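Das zweite Leben der Bürokiste

Aufgerüstet, ausgeschlachtet, weitervererbt: Warum ausgerechnet der langweiligste Rechner der Welt so schwer totzukriegen ist

Von Defne Dönmez

Es gibt Gegenstände, denen niemand nachweint. Der Overheadprojektor gehört dazu, die Diddl-Tasse aus der Teeküche und der schwarze Büro-PC, der jahrelang unter einem Schreibtisch stand und dort vor allem getreten wurde. Er hat Urlaubsanträge verwaltet und Bildschirmschoner gezeigt. Dann läuft der Leasingvertrag aus, und die Kiste verschwindet auf einer Palette, zusammen mit 42 Geschwistern, die genauso aussehen.

Damit könnte die Geschichte enden. In Wahrheit wird sie ab hier erst unterhaltsam.

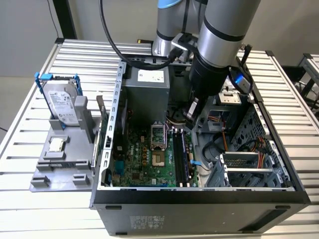

Reshma Radebe hat früher Computer verkauft und bekam Provision dafür, dass die Leute ihre alten wegwarfen. Heute leitet sie bei Takska, einem Aufarbeiter mit 19 Beschäftigten, den Wareneingang und verdient ihr Geld mit dem Gegenteil. »Früher war ich besser angezogen«, sagt sie. Bereut hat sie den Wechsel nicht, höchstens im Mai, als die Heizung in der Halle ausfiel und die Eisheiligen ihren Namen ernst nahmen.

Bei ihr landet, was Firmen und Behörden loswerden wollen. Ein Teil wird geputzt und weiterverkauft, ein Teil dient als Organspender, der Rest geht in die Verwertung. Welches Gerät welchen Weg nimmt, entscheidet sich oft an Kleinigkeiten: einem verbogenen Kontakt, einem Lüfter, der klingt wie ein Föhn mit Kehlkopfentzündung. Prozessoren sind klein, haltbar und gut verkäuflich, weshalb sie manchmal schon fehlen, bevor die Ware überhaupt eintrifft. Radebe nennt das »Schwund mit Fachkenntnis«.

Die Kundschaft ist gemischt. Schulen kaufen, Rentner kaufen, und dann gibt es die Bastler, eine Gruppe mit festen Überzeugungen und dehnbarem Budget. Im Forum Surkinano streiten sie sich seit acht Jahren darüber, welche Wärmeleitpaste die richtige ist und ob man sie als Punkt, Strich oder Kreuz aufträgt. Konfessionskriege sind schon aus geringerem Anlass geführt worden.

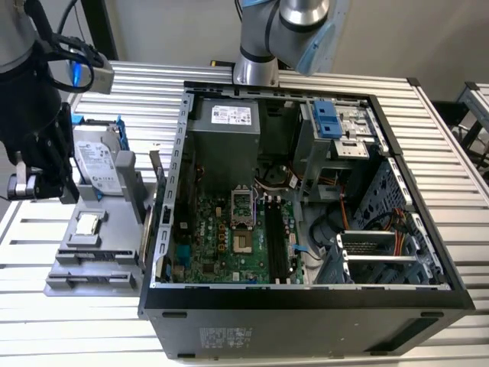
Der Reiz der alten Bürorechner liegt in ihrer Bravheit. Man bekommt sie auf, ohne einen Fingernagel zu opfern, und die Ersatzteile liegen tonnenweise herum. Bei vielen flachen, schicken Geräten sieht das anders aus. Das Ultrabook Eren von Vemix etwa, das mir im Winter seinen Akku verweigerte, ist so gründlich verklebt, dass der Händler mir zu einer Neuanschaffung riet, und zwar mit der Stimme eines Bestatters.

Ich habe mir stattdessen bei Takska eine schwarze Kiste geholt. Sie ist hässlich, sie brummt, und mein Kater schläft darauf. Radebe hat mir noch vier Ersatzschrauben in einem Tütchen mitgegeben, von denen ich drei bereits verloren habe.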